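Bring back the long recipe

I want to make a case for the long recipe. The two-page kind, with the paragraph about onions that goes on past the point where you think it should stop. I love these recipes, I cook from them most nights, and I think we gave them up far too easily.

My first real cookbook was a spiral-bound thing put together by Kamala Pinto, who ran a small lunch place called Marar and sold the book from a stack next to the register. It has 48 recipes in it. A modern publisher would get the whole lot into a pamphlet. Her recipe for plain lentils runs to 44 lines (I counted once, during a power cut), and the lentils themselves don't go into the pot until line nine. Before that she is talking about water. How much, how hot, what to do if yours comes out of the tap tasting of the pipe, why her sister used less and was wrong. I was twenty-three and had never thought about water in my life!

What I learned from that page has nothing to do with lentils, really. I learned that somebody who knew a great deal was willing to stand next to me and talk while I cooked. When the pot foamed up gray and ugly, she had already told me it would, so I skimmed it and kept going. A short recipe would have said "simmer until tender" and left me standing there with my gray foam, sure I had ruined dinner.

The usual complaint is that people are busy. I'm busy too. But the short recipe saves time in the wrong place. You read it in thirty seconds and then spend ten minutes searching for what "medium-high" means on your stove, or whether the garlic is supposed to look like that. The long one asks for five minutes on the couch with a cup of tea, and after that you hardly need to look at it. You've already cooked the dish once in your head.
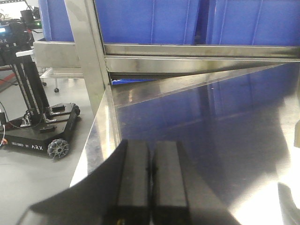

My friend Sumathi Arumugam disagrees with me about all of this, loudly, and she is a better cook than I am. She writes her recipes on index cards. Her fish curry is four lines, and one of the lines is just "sour thing." She says a recipe is a reminder and that anyone who needs more should come over and watch. I think she's completely right about her own kitchen. She grew up ten feet from a stove with three generations of people arguing at it, and her four lines rest on thousands of dinners. Hand that card to someone living alone in a new city with one pan, though, and it's a locked door.

I should say what I don't mean by long. I don't mean the story about the writer's vacation that you scroll through on your phone to get to the ingredients. Those stories get all the jokes and they've given length a bad name, which is a shame, as the problem was never how many words there were. It was that none of them helped you cook. Tell me about your vacation if it's where you found out that the rice should rest under a towel. I'll read every word.

And I mean the odd details most of all. Thirumalai Sastry, whose bread book I have nearly worn out, tells you to press the dough with a knuckle and wait while you say your own address out loud. If the dent is still there at the zip code, you can bake. It's silly and it works in every kitchen I've had, cold ones included. An editor looking to trim would cut it first, and then you'd be left with "until doubled in size," which I have never once been able to judge by eye. Doubled from what? Who remembers?

There's a pleasure in this that goes past usefulness, too. Long recipes have people in them. You find out that Sastry hates raisins, that Pinto's sister visited every November and criticized the salt. You can tell when the writer got tired, or when they were showing off a little. I've read the lentil page so often that I hear it in a voice - I never met her, so the voice is made up, but it's firm and pretty funny.

So if you cook something well, please write it down the long way. Put in what the kitchen smells like just before it goes wrong. Put in the time you used the wrong flour and everyone liked it better. Write down which burner. Your nephew will roll his eyes at it, and then one evening he'll be hungry with a bag of lentils and a pot full of gray foam, and he'll want somebody to tell him to get a spoon and skim it.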